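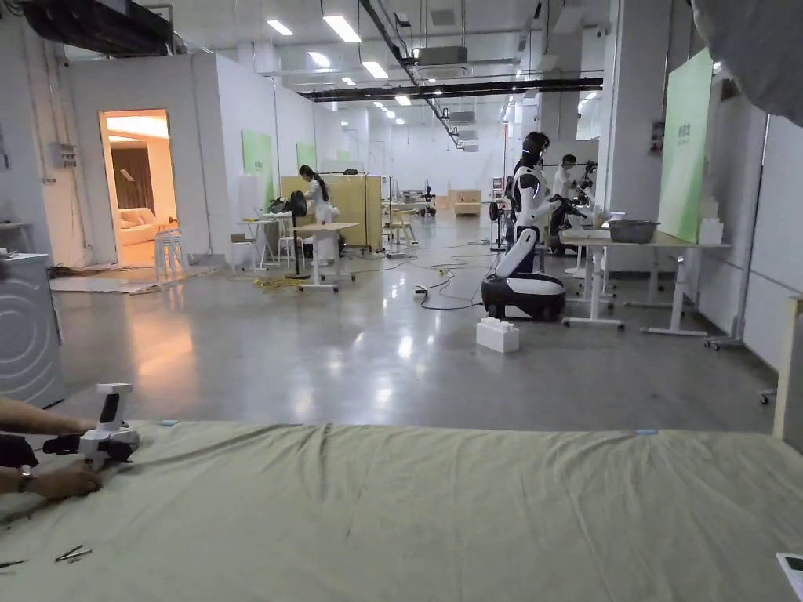

Dunon opens household chore test hall, publishes first results

Jekine and its research partner Orotitz today released first results from the Dunon test hall, a site set up to measure whether general-purpose machines can complete ordinary household and shop-floor chores without help. The short answer is that they can complete part of the list, at speeds well below those of a person.

The hall is laid out as a single open floor with a furnished living room, a bed station, laundry equipment and workbenches. Humanoid and wheeled machines use the same floor. Bed and bench tasks are first performed by staff using hand-held grippers, and the recorded motions are used to train the control software.

The first test round covered eight chores and 400 scored attempts. An attempt was scored as complete only if the machine reached the end state with no human contact and no restart. Of the 400, 107 met that standard. Most of these were pick-and-place jobs on a bench with rigid objects in known positions. Results for cloth were much weaker. Smoothing a bed sheet, folding a towel and loading a washer drum together produced six complete attempts.

"Fabric is still the main limit," said Hidayah Gunawan, head of testing at Jekine. "A sheet has no fixed shape, so the machine has to estimate where the edge is each time it lets go. When the estimate is off, the error carries into the next grasp."

Deividas Rebane, who leads control software at Orotitz, said the shop-floor tasks were closer to use. "Sorting parts into a basin is slow but repeatable. We would not yet leave a machine alone with it for a full shift."

Failed attempts were logged by cause. Lost grip was the most common, followed by arm reach limits and time-outs. Navigation faults were rare. Software handling for all tasks runs on Osman, Jekine's task scheduler, which will be updated before the second round to allow a regrasp without ending the attempt.

The second round begins in May and keeps the same chores and scoring rule. Neither company has set a date for a commercial product.

Test protocols and the failure log are available on request from Ngan-ling Tseng, Jekine press office.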